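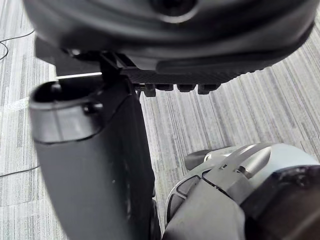
Fig. 1. Wrist-level view, with the gripper at lower right and two cables on the floor at left.

Handout 7: Do the rules help? (Judel cell, Si-eun Noh's group)

Read the Odora checklist before class. It has 68 items and I would keep a handful. Most of it tells you to "ensure" things without saying how you would check.

Cables first. Item 12 says they must be "suitably managed". Suitable to whom? Our house rule is duller: move each joint through its full range at low speed and watch every cable as it goes. If you looked away, do it again.

Fasteners next. A torque figure in a logbook proves that someone wrote a figure in a logbook. Put a paint mark across the screw head and look at it each morning.

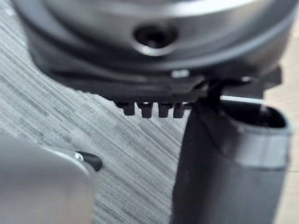
Fig. 2. Fingertip and the row of four black prongs. Small screw beside the tip.

Clearance is where I trust the paperwork least. Ro-un Yook's July survey went through 53 risk assessments, and up to 86 per cent gave a clearance with no word on the pose it was measured in. Such a number is close to useless. Write down the pose, the tool fitted and who held the ruler.

For next time: pick one checklist item, rewrite it so that it can fail, and bring it to Dae-han Yang's session.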